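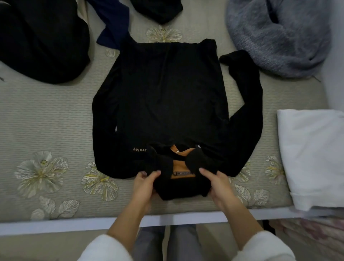 ## Session 3: Bid, ask and what a trade costs you

OK, picking up where we stopped. I'd got as far as the order book and then we ran out of time, so have your sheet from Session 2 handy.

The **bid** is the most anyone will pay right now. The **ask** is the least anyone will sell for. The gap between them is the **spread**, and you pay it every time you cross it with a market order (yes, even when your broker says "zero commission"!).

Let's use Drosier, our made-for-class stock:

| | Price | Shares |
|---|---|---|
| Bid | $43.00 | 168 |
| Ask | $43.22 | 168 |

Buy 100 shares at market and sell them right back, and you're out $22 without the price moving at all. I still remember doing this by accident with my first paycheck - painful.

Now, what if you want 300 shares? Only 168 are offered at $43.22, so the rest fill at whatever comes next in the book. That's **slippage**, and it bites hardest in thinly traded names like Rarnau.

A **limit order** caps the price you pay, but it may never fill. Osvaldo Costa asked last time if you can set one between the bid and the ask. You can, and I usually do.

**For next time:** work out the same round trip for Parisi and Ero from the price sheet. Show the spread in dollars and as a percent of the ask.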